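Chapter 6
Comparing Grippers on a Common Task

Learning objectives

After studying this chapter, the reader should be able to state what a gripper trial measures, set up a bench so that two grippers can be compared fairly, and report the results in a form that another laboratory can check.

6.1 Why comparison is difficult

A gripper is seldom chosen on its own merits. It is mounted on a particular arm, driven by a particular controller, and asked to pick up whatever the work requires. A change in any of these can raise or lower the success rate. When Jirayu Meesuk and Manee Inthanon reviewed the Saengthong trials, they found that 2,437 of 4,000 recorded picks could not be used, as the starting position of the objects had not been kept the same from one gripper to the next.
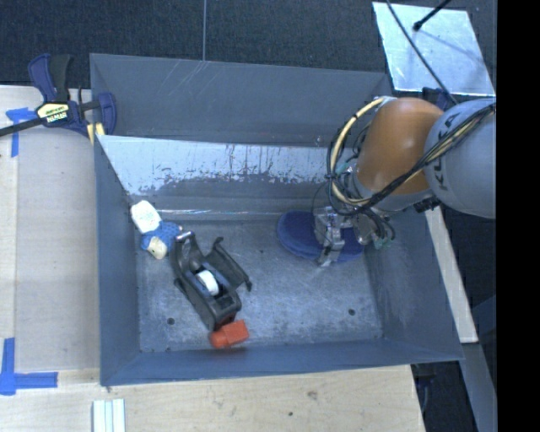
The set of test objects deserves equal care. Rigid blocks favor narrow fingers and tell the reader little about soft or hollow items. A mixed set should include at least one object that yields under pressure and one with an open frame, where a finger may catch. Each gripper must meet the same set in the same order.

6.2 Plan of the chapter

Section 6.3 describes the Brillwood procedure, in which every object is attempted 30 times with each of 3 grippers. Section 6.4 deals with the recording of failed grasps, including slips during the lift. Section 6.5 considers the effect of cable and hose routing on wrist motion. Exercises are given at the end of the chapter.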